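Ondholm Laundry Assist, trial unit – site safety checklist
Site: Pasham test apartment, utility room
Date: September 7, 2020
Supplier: Gindamlow. Review for: Van der Linden housing services

1. Emergency stop within reach of the operator
Pass. Tested from both sides of the base. Both arms held position on stop.

2. Arm speed limit set for shared rooms
Pass. Set to 300 mm per second, as the kit manual asks.

3. Grip force on basket rim
Pass with comment. No cracking at the rim after 14 lifts. Repeat with a full load before sign-off.

4. Arm cables secured and tagged
Comment. Tags are on, but the supplier's drawing shows a second tie point near each wrist. Ask Gindamlow if it is required on this version.

5. Floor clear in the working area
Fail, minor. White cables lie in loops on the floor to the left of the washer, with a black connector next to the pipe. Clip them to the wall before the base is allowed to travel on that side. Sweep up the bit of debris by the left wall.

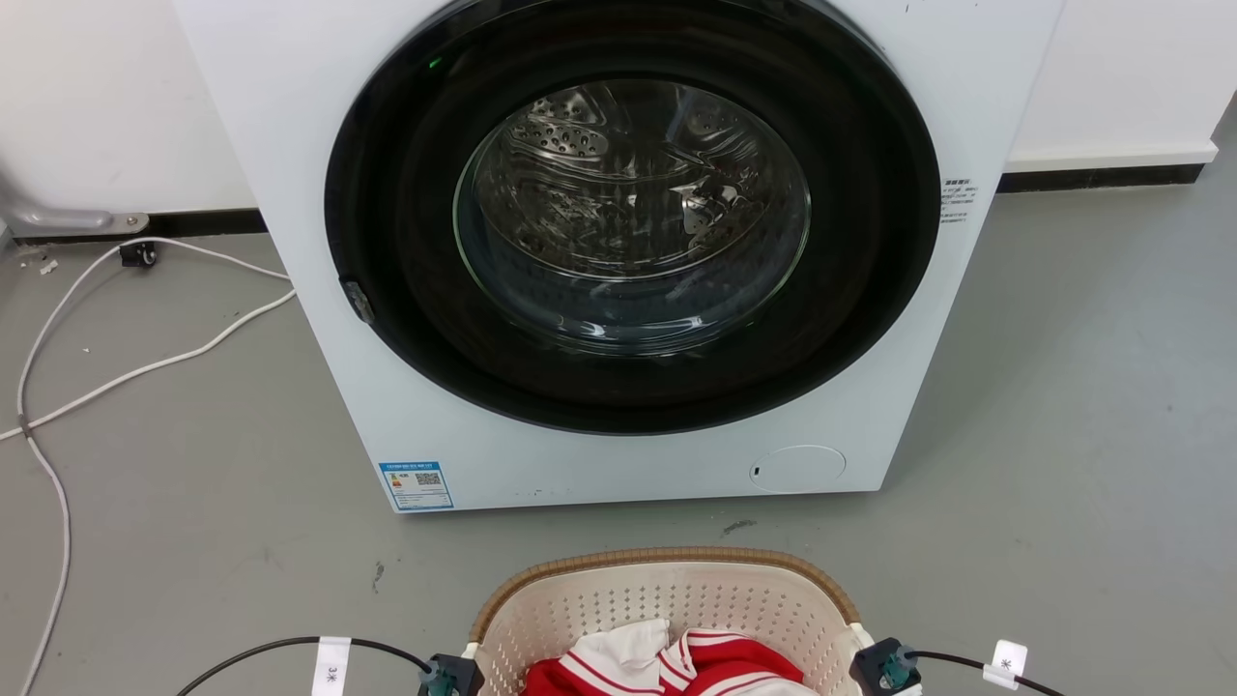 Item 5, washer position. Basket held at the rim by both grippers, cables on the floor at left.

6. Washer filter cover accessible
Pass. The round cover at lower right can be reached once the basket is moved away.

7. Door check before loading
Not tested. The door routine is sold as a separate option, part 418, and was not in the trial kit.

8. Noise at operator position
Pass. 43 dB with both arms moving and the washer off.

9. Paperwork
Open. Risk assessment received. The service contract still lists the February price – supplier to send a corrected copy.

Result: supervised use only until item 5 is closed. Items 3 and 4 to be checked again at the next visit.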